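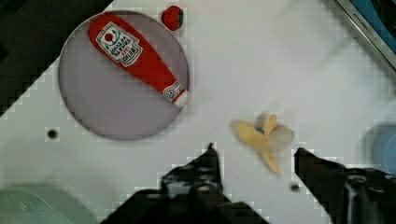

Plate, ketchup, banana: a table in the middle of lunch.

How to Set Up a Pretend Kitchen on a Plain Table

Posted 1 Dec 2015 in Play at Home

We've had a store-bought play kitchen, the upright kind with the little faucet and the doors that come off, and I'm sorry to say it went to the Tumeten thrift shop in October after a long career as a coat rack. What gets played with at our house now is a table. It takes up less room, children can stand all the way around it, and you can put it together in an afternoon out of things you mostly own already. I've been meaning to write this up for ages, so get yourself a cup of coffee and I'll tell you how I go about it.

What you'll need

A table with a plain, light top that wipes clean
One big thing to cook in
A colander or shallow basket
One large plate and one small one
A handful of pretend food, soft or hard, and one bottle of something to squeeze

Start with the table. Height matters more than looks – the top should come to about the child's waist, or a touch above. Give it a good scrub and let it dry, and leave off the tablecloth. I know, I love a tablecloth too, but small hands pull on them and the whole dinner goes on the floor (ask me how I know!). A plain top also makes it much easier for a little one to spot the food.

Next comes the big thing, and I do mean next, before any of the food. Everything else gets arranged around it, and if you leave it until last you'll be shuffling plates all afternoon. An old toaster oven is wonderful for this. Ours came from a yard sale over in Stalach and cost 3 dollars. It's never plugged in, and if yours is a retired one I'd ask somebody handy to take the cord off altogether before the children get near it. Check the door for sharp corners, take out the crumb tray, and wash the inside twice. Put it at one end of the table, well back from the edge, and lean on it a little to be sure it won't tip.
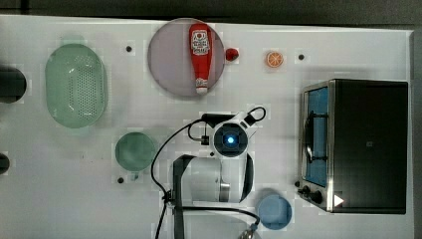
Then think about where the cooking goes from there. In a real kitchen you wash things, you get them ready, you cook them and you serve them up, and children like to copy that order even when the recipe is banana soup with ketchup. So I put the washing things at the opposite end from the oven and leave the middle for serving. Keep a good open patch at the front, too. It looks unfinished when you're setting up, and you'll be tempted to fill it with cupcakes, but that's where all the chopping and stirring is going to happen.

The food itself can be a mixture. I used to fuss about everything matching, and then I gave up, and the children never noticed. Plush food is quiet and doesn't hurt when it's thrown. Hard plastic is easier to wash. Whatever you choose, go by size first: anything small enough to fit inside a cardboard toilet paper tube stays off the table if there's a child under three in the house.

Put out less than you own. My neighbor's set came in a tub that said 200 pieces on the lid, and her kids would tip it out, look at the heap and go watch television. A few foods at a time is plenty, and you can trade them for others when interest runs low.

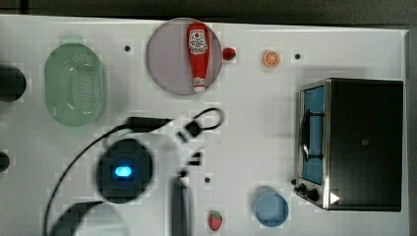

Serving is the part most children care about, so give the main plate a place of honor and keep it there. I like it toward the back and near the middle, where more than one cook can reach it. Let something be on it already when they come in, because an empty plate doesn't suggest much to a four-year-old. The ketchup bottle laid across the plate does nicely, with a strawberry right up beside the rim and the orange slice a little farther along, toward the oven. The colander can stay over on the other side of the plate, ready for washing. That's a meal half started, and I've yet to meet a child who could walk past one.

Cleaning up

Everything small goes back in the colander. That's our whole rule, and it works because it's a rule a tired person can follow. Plates get stacked, the oven stays where it is. Once a week I wipe the hard pieces with warm soapy water, and the plush ones go through the wash in a pillowcase with the end tied shut – cool water, then flat on a towel overnight. Check the tag first, as some of them are surface wash only.

If you try this with a bigger group, add a second small plate before you add more food. Most of the squabbles I've refereed were over plates.

More from Skarkora: Sewing a felt fried egg | Storing play food in a small apartment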